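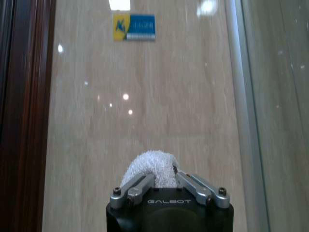

Towel slips out of gripper on shower glass, is regreasing worth it?

Support > Service robots > Grippers and fingers

Ulises Quintero, 6 Sep 2019
We run one of these on bathroom glass with a bunched terry towel between the fingers. The towel creeps out partway down the pane. Our service outfit, Beltier, says to regrease the finger pivots every 3,000 cycles. They also sell the grease. I did it in April and saw no change, so I'm not convinced. Pads look fine to me with the gripper open. What would you check before I pay for another visit? 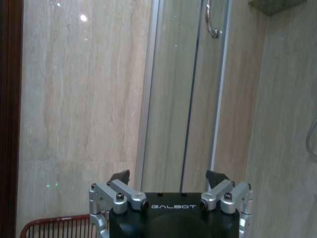 Jindwood
Grease it anyway. Ours slipped too and now it doesn't.

Pacheco
I wouldn't credit the grease for that. Pivots can bind, sure, but you'd feel it. Power down, lock out, follow the manual for moving the fingers by hand, and see if both sides travel the same. If they do, leave the pivots alone.

Then look at the pads properly. "Look fine" means very little. Wipe off lint and soap film, let them dry, and try the same towel again. Check the link screws against the torque in your manual, and don't take a number off a forum, mine included. Back the robot off to somewhere clear before you touch anything. By the closed door is fine if no one needs to come in.

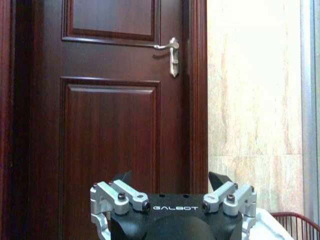 After that, change one thing at a time. Try a thinner towel first, then less push against the glass. I logged 74 wipes that way, and the three worst were all with the fattest fold. Doesn't prove much, but it cost me less than a visit.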